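We use cookies to keep you signed in and to remember your search filters. Accept all | Manage choices

Ticket: Ship movement records, wrong dates for the Eddale
Opened by: Agata Cirillo
Status: Reopened 10/14/26
Area: Convoy and escort database

I'm reopening this one. It was marked fixed in July and I don't believe it was ever fixed.

The destroyer Eddale still shows up as joining her escort group a day before she left the builder's yard. The closing note says the source was "rechecked." Rechecked against what? The page cites the same typed summary it cited before, and that summary is where the bad date came from.

What I tried:

Searched by ship name. Wrong date.
Searched by pennant number. Wrong date, and the refit is missing.
Exported the whole escort group. Got 1,287 rows, and the Eddale is in there twice, once under each spelling.

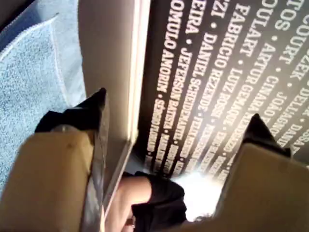
The duplicate matters more than the date. If the import made two records for one ship, then any count of escorts per convoy is off, and people quote those counts. I compared 100 entries by hand with the deck log extracts. Most were fine. The bad ones nearly all involve a time written as hour, slash, day, and my guess is that the import reads the day as minutes. I'd like someone to prove me wrong on that — with the raw file, please, and not a screenshot of the search page.

Reply from support (Nkosi): We ran the date repair again on 200 records and found no errors. Could you clear your browser cache and retry?
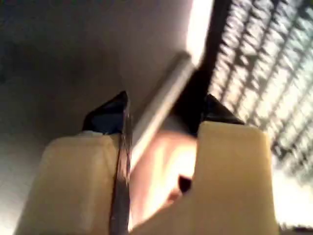

Two fingers with dark tips, close up.

Cleared it. Same result. Tried a second computer. Same result. I didn't expect a cache to move a destroyer back a day, but it's done, so we can cross it off.

Which 200 records? If they came from the start of the table, they're all harbor tugs, and those never used the slash format. That test tells us nothing.

I also looked at the Zita, a tanker in the same convoy. She's listed as sunk and then as arriving at Nirkden a week later. Two summaries disagree about her, and the database picked both. I can live with a disputed entry if it's marked as disputed. It isn't.

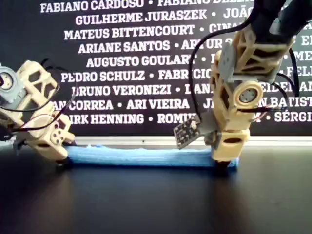
Cream lattice fingers, blue foam bar, banner of names behind.

Still needed before I'll agree to close:

1. The raw import file for this escort group.
2. One record for the Eddale, with the other spelling kept as an alias.
3. A note on the Zita giving both sources.
4. A rerun of the date repair on rows that use the slash format.

Reply from support (Nkosi): Raw file requested. Items 2 and 3 passed to the records editor. No date yet for item 4.

Leaving this open until item 4 has a date.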